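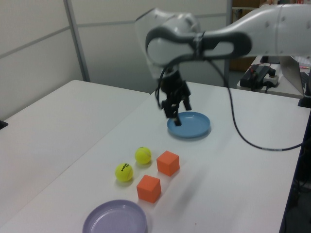
Two plates, two tennis balls and two orange cubes on a white table in Ganenville.

Lucienne Riviere has sold tableware for long enough to distrust a color chart. So when Vovel told its buyers that a blue plate and a lavender plate would make people sort their things at home, she wanted to see the research.

"They sent me a leaflet," she says. "It said 213 households. It didn't say what those households were doing before."

I put this to Tahsin Majumder, who wrote the leaflet. He was patient about it. "People put a thing down where there's a place for it," he said. "Give them two places and two colors, and they start to choose."

Choose what, though? A tennis ball on a dinner plate is still in the way at dinner. Majumder granted that, and said the plates were meant for hallways and desks - a use I couldn't find anywhere in the leaflet.

Riviere ordered 100 for her shop. Vovel had suggested 300. "The lavender is pretty, and it's shallow, so a ball will roll off if you bump the table," she says. "I'd sell it for toast."

Would she keep one at home? "I have a drawer," she says.

Majumder expects a second leaflet in October, with more households in it. Riviere has asked for the questions as well as the answers.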